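I see the Cladico press release about donating sewing machines to the Celemach charity shop is doing the rounds again. Lots of hearts, lots of "this is what it's all about." I have some questions, and I'd like to ask them without being called a grump by lunchtime.

First, what was given. The release says "a fleet of machines." The shop's own notice board says 2. I rang to check and Morag Dalgleish, who runs the back office, confirmed 2. She was very nice about it. She also said she hadn't seen the release before it went out.

Two sewing machines is a decent gift! I'd be glad of them. But a fleet?

Second, who is paying to keep them going. The model is the Varela, and it takes its own bobbins and its own needles. A service costs 265 a time, and that's if you can get someone to come out. The shop clears less than that in a slow week selling coats.

I asked Cladico if servicing was part of the donation. The answer I got was "we are committed to an ongoing relationship with our community partners." I asked again. Same sentence, new signature at the bottom.

Someone in the replies says I should look at the training side, so fine, let's look at the training side. The plan is that 30 women from the town get sewing lessons and then paid work from the Indari workshop next door. That was announced in February.

I would love this to be true. My mother took in hems and zips for years and it kept us in shoes.

But Indari has four people on the payroll and has had four people on the payroll for as long as I've been paying attention. Where do the other jobs come from? Is there an order book? A contract? Has anyone seen one?

Jytte Brøndum sat in on the planning meeting and told me the number 30 was "an ambition." It was not called an ambition in the release. It was called "30 new livelihoods." I know which of those I'd put in a grant report and which I'd put in a diary.
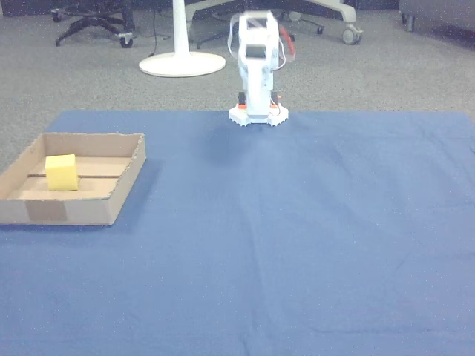
Also, a lesson is not a livelihood. I've done three first aid courses and I am still not a doctor.

Torquil Urquhart messaged to say I'm being unfair, and that small charities can't turn down help because the paperwork is fuzzy. He has a point and I'm putting it here so people can read it. He's been on the receiving end of donations for far longer than I have.

My reply to him was that fuzzy paperwork always seems to go fuzzy in the same direction. I've never read a release that said "we gave six and forgot to mention four of them."

Now the container. Same firm, same shop, last year. 50 boxes of "quality clothing" shipped out at the shop's end of the bill. Jean Gillies helped unpack and says a good part of it was winter coats. For a town on a hot coast where I have never once needed a cardigan.

They did sell some to tourists flying home to cold places, to be fair. The rest is still in the storeroom, and the storeroom is rented.

Did the Cladico annual review mention the storeroom? It did not. It mentioned the 50 boxes twice, once in a headline and once under a photo of a handshake.

A few people want to know what I'd do instead, so here goes. Ask the shop what it needs before you choose the gift. Put the service money in writing for as long as you plan to keep talking about it. Let the shop read the press release before the press does.

Or send cash. I know cash looks dull. Morag told me the thing she'd been asking for was a new roof over the sorting area, and that she'd been asking for two years. You can't put a logo on a roof – well, you can, but only the gulls will see it.

Somebody called Notburga Ruchti (hello, sorry if I've got this wrong) says she's from Cladico's outreach team and that a "full breakdown" is coming. Good. I mean that. I'd like to see the cost of the machines, the cost of the shipping and the cost of the launch event, side by side.

If the launch cost more than the machines I will be very annoyed and not at all surprised.

And no, I'm not telling anyone to stop giving to the shop. Go in, buy a coat, they have plenty. The people behind the counter work hard and none of this is their doing.

I'll post the breakdown when it turns up. Muting replies until after dinner.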